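Textile Care 1, Handout 4: Sorting and Folding Team Wear
October 1, 2018

Read this before the practical. Bring it with you, along with the Tuvum worksheet from August.

1. Sorting

Team wear comes to the table mixed. Pull the towels out first, then separate tops from bottoms. Red goes with red. Anything with white trim stays in the red pile for folding but gets washed alone the first time.

Check pockets and drawstrings. Close any zippers. Turn pieces right side out at this stage, as it is slower to do once the stacks are started.

2. Shorts

Athletic shorts are slippery and the waistband pulls the cloth into puckers. Lay them flat, smooth from the waistband toward the hem, and fold one leg over the other so the side stripes meet. Then fold in thirds toward the waistband. If the stripe is crooked, open the shorts and start over.

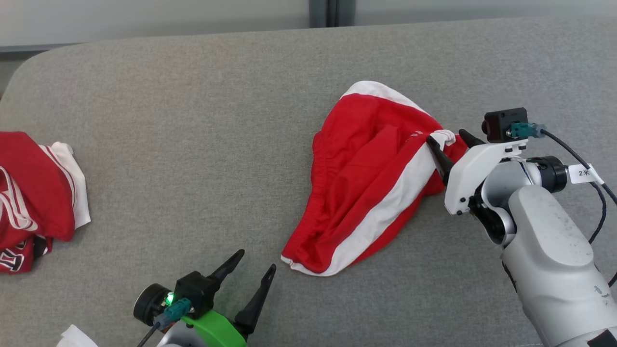
Temo asked whether the waistband should be stretched flat before the first fold. It should not. Let the elastic rest at its own width and line up the legs from the hem end. A stretched band springs back and takes the fold with it.

3. Jerseys

Printed numbers and letters are the weak point. The print can crack along a hard crease, and two printed faces pressed together in a warm stack may stick.

Lay the jersey face down with the back up. Straighten the shoulders first, then the hem. Bring each side in toward the middle, keeping the fold lines outside the number where the width allows it. Fold the bottom up once, loosely. No ironing on print.

Move towels off the jersey before folding. Terry leaves lint on knit fabric.
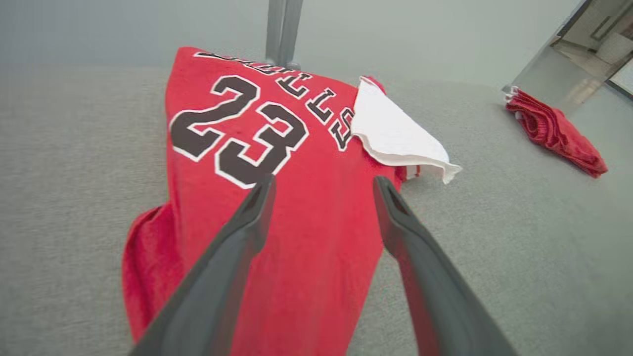
Fig. 2. Red jersey, number 23, back up, with a white towel over part of the shoulder.

4. Stacking

Jerseys on the bottom, shorts next, towels in a separate stack. The Flaltow shelves are 36 cm deep, so a folded jersey has to come in under that. Keep each stack to 11 pieces.

For next time: read the Ekinci chapter on knit fabrics and finish questions on shrinkage. Worksheets go in the tray by the door.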